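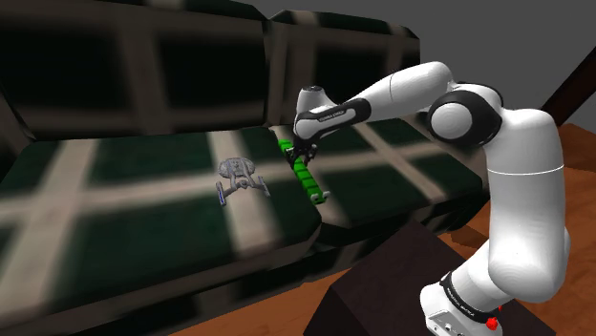 Regulars at Ultstead keep asking whether the Cliren cell can be run for a whole shift without somebody fussing over the gripper, and the short answer they get back is yes, if you set it up properly on Monday and leave it alone.

We love this little cell. Cliren is a pick-up cell for soft and awkward household things: toys on a couch, odd plastic models, anything that bends when you grab it. It comes as one arm, one two-finger gripper, a pedestal and the Skumamex simulation pack, so you can try every reach on screen before the real arm moves an inch (and you should, it's half the fun!).

Setting up

Bolt the pedestal down first and level it. Then load the room in Skumamex and put the arm where you plan to have it for real. Seats are harder than tables. The cushion slopes, the backrest gets in the way of the elbow, and a grab that looks fine from the front can drag the wrist into the fabric. Start with the fingers pointing straight down, hover above the object, and save that as your approach point. Do the same for each object before you try a single close.

For chain-like toys, grip one segment and lift slowly. For models with thin struts, go for the thickest part of the body and drop the grip force to setting 2. Anything higher is for blocks and balls.

If the simulated arm and the real one disagree, check the pedestal height in the room file. We spent most of an afternoon chasing a bad wrist angle once and the pedestal had been typed in 13 millimeters too tall.

Looking after it

Wipe the fingers with a dry cloth at the end of the day. Couch lint gets into the finger slides and makes the close feel sticky long before the software complains. Finger pads come off with two small screws, and a fresh pair needs the zero routine run again, with the gripper empty.

Run the joint check every 218 hours of use. It moves each joint through its range and prints a plain list. If the elbow line shows a warning, power down, let it sit, and repeat the check before ordering anything.

Spares

Finger pads, pedestal bolts and the wrist cable are kept at the Paredes counter. The wrist cable is the new one from February, with the longer boot, and it fits older arms too. Bring the old cable along so they can match the plug.

13 comments
Share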